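Plernus Tabletop Work Surface Kit

Item 352, ships in 2 boxes

Hi, Marlene Oltmanns here, I look after the bench range at Plernus. People write to me with a nice big arm budget and then one tiny line that says "table, misc." Please give that line some love before you order!

The kit is what goes under and around the arm: a roll of kraft paper, masking tape in dark blue, a handful of plastic bowls for pick and place work, and a bolt set for the base plate. It costs $110. The arm, the table and the cameras are separate (the Storberg bench is the one I'd pair it with, but any flat, stiff top will do).

What should you plan for? Mostly refills. Paper creases and tape gets ragged once you've been dragging things over it, so I'd put 15 refill packs in a first-year budget for a busy bench. If you only run now and then, start with fewer and reorder in January when you know your own pace.

Do you need the grid dead straight? Depends on the job. For telling a coworker which cell the bowl goes in, hand-laid tape is fine. If you need measured positions, get the printed Tapley mat instead, it costs more but you won't be re-taping.

One more thing, measure your base plate before you check out. The bolt set fits the Paseck plate, and I'd hate for you to wait on a swap.

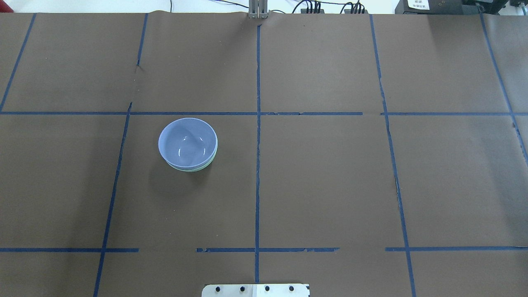 Kraft paper and blue tape grid with one bowl set out, base plate at the front.

Tape colors: dark blue only for now. Refill packs are on the accessories page, and bigger orders can go straight to me through the quote form.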